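Two Arms, One Messy Desk: A Review of the Dremia Tabletop Setup at the Grangate Open Day
October 2023

I have been meaning to write up the Grangate open day ever since I got home with my tote bag and my sore feet, and since a few of you asked specifically about the Dremia two-arm bench, I'll give that one a whole review to itself. The rest of the building (the sorting line, the cafeteria, the very good lemon bars) can wait for another post.

Dremia had a marble-look tabletop in a little three-sided booth with lavender walls, and the job on show was desk tidying: power strips, plugs, coiled cables, pens, the kind of stuff that ends up in everybody's bottom drawer.

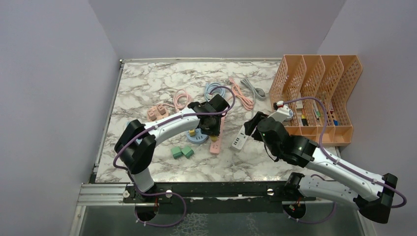
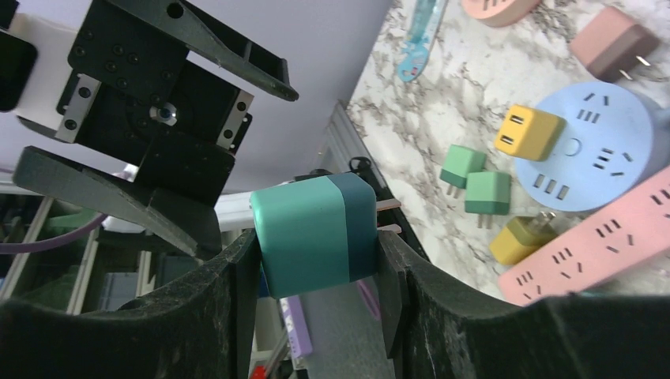 The Dremia bench at Grangate: the whole table first, then a close look at the left-over-right business of a charger held in the fingers.

I should say where I'm coming from. I'm a retired office manager, not an engineer, and I go to these things the way other people go to boat shows. I've seen plenty of single arms move a block from one square to another square. Two arms sharing one small table is a different kind of thing to watch, and I stood there for most of the morning session, which ran longer than it said on the program.

Let me start with what I liked, and that was mainly the choice of objects! Chargers are awkward. The teal one in the close-up is a rounded cube with two flat prongs sticking out of the side, and if you've ever tried to pick one up with oven mitts on you'll have some sympathy for the machine. The fingers are big, black and curved, and to my eye they look much too large for the work, but the host told us the size gives more places to touch the object and that small fingertips had given them trouble with anything rounded. I'm repeating that on trust. What I can tell you from my own watching is that the pickups were slow and gentle, and that when a grip went wrong the arm let go, backed off and had another try without any fuss.

The host gave us the tally before lunch. Out of 100 pickups that morning, 11 had needed a second attempt. I wrote it on my program so I wouldn't get it wrong. She was pleased with that number and I thought it was decent of her to share it at all, as the booth across the aisle would only say that things were "going great."

Cables were the weak spot. There were several coiled up toward the back of the table, in pink and blue and gray, and the arms were a good deal less sure of themselves with those than with anything hard-edged. One coil got nudged along for quite a while before it was lifted. A little boy next to me lost patience and wanted to do it for them, and I can't say I blamed him.

The peach organizer with the slots was my favorite piece of the setup, I suppose because I had one very much like it on my desk for years. Putting a marker into an upright slot is fussy work, and the arms took it slowly - so slowly that people drifted off and came back with coffee - but I enjoyed it more than the quick stuff. You could see the approach, the pause, the tiny correction. If you visit, wait for a marker.

Now for the grumbles. The arms have their own cables, purple ones, tied on with little white ties and left in big loops around the elbows and wrists. I understand they need slack to move. Still, I spent a fair bit of time worrying one would catch on the organizer, and I'd have liked a neater arrangement on something being shown to the public. The bench could have used a wipe-down too, with white specks along the black plate at the front and white dust all over the fingers.

The sound was better than I expected, a sort of soft whirring, quieter than the Sjöberg arm two booths down, which had a whine that went right through my hearing aids. The Sjöberg is faster, I'll grant it that. If I were running a warehouse I might care.

As for the visit itself, parking was free, the signs were poor, and the room number on my ticket (1465) turned out to be at the far end of a corridor with no chairs in it. Bring a folding stool if your knees are like mine. Talks were held in the Lirkix room upstairs, and the one on grippers was worth the climb, with plenty of time for questions afterward and a host who didn't mind simple ones.

Would I go again for the Dremia bench alone? Yes, I think I would, mostly to see whether they've gotten any better at the cables. I'd give it four stars out of five, with half a star of that for the patience of the staff. Next week I'll try to get to the sorting line, and the lemon bar recipe if Grangate's kitchen ever answers my email.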